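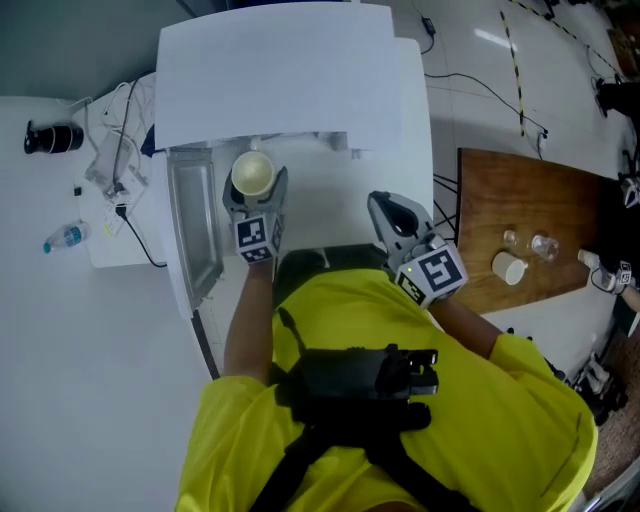 Reheating coffee in paper cups – yes or no?

dernier_st
Our break room lost its mug shelf in December and now everyone uses paper cups. I put mine in the microwave for 49 seconds at full power and it comes out fine. A coworker says the lining breaks down and I shouldn't do it. Is she right?

pongsiri49
Depends on the cup. Most hot drink cups have a thin plastic lining. It's made for hot coffee going in, and that doesn't mean it's made for a microwave. Look on the bottom or on the sleeve they came in. If it doesn't say microwave safe, use a mug.

lokavard
I've done it for 7 years at three different jobs. Worst thing that ever happened was a seam leak and a mess on the glass tray. People worry too much about this.

gumano_kitchen
A leaking seam is the problem, though. The glue gets soft, you grab the cup by the side and it lets go over your hand. I had that happen with a full cup of tea. Now I use a glass measuring cup and pour it back.

lokavard
Then don't fill it to the top and don't run it for 2 minutes. Half power, short time, hold it by the rim.

dernier_st
Checked the sleeve. Pack of 100, says "for hot and cold beverages" and nothing about microwaves.

pongsiri49
Then I'd treat it as a no. Also watch out for any cup with a foil layer or metallic print – those can spark.

tealidded
Different question, but why reheat it at all? It tastes burnt the second time. Get an insulated bottle and keep it at your desk.

lokavard
Tastes the same to me.

tealidded
It doesn't, but OK.

gumano_kitchen
Bottle is a good idea if you drink it black. With milk in it I wouldn't leave it sitting all day.

dernier_st
I take milk. I'll bring a mug from home and write my name on the bottom. The last one I brought in went missing, so we'll see.

pongsiri49
Get an ugly one. Mine has been here since I started.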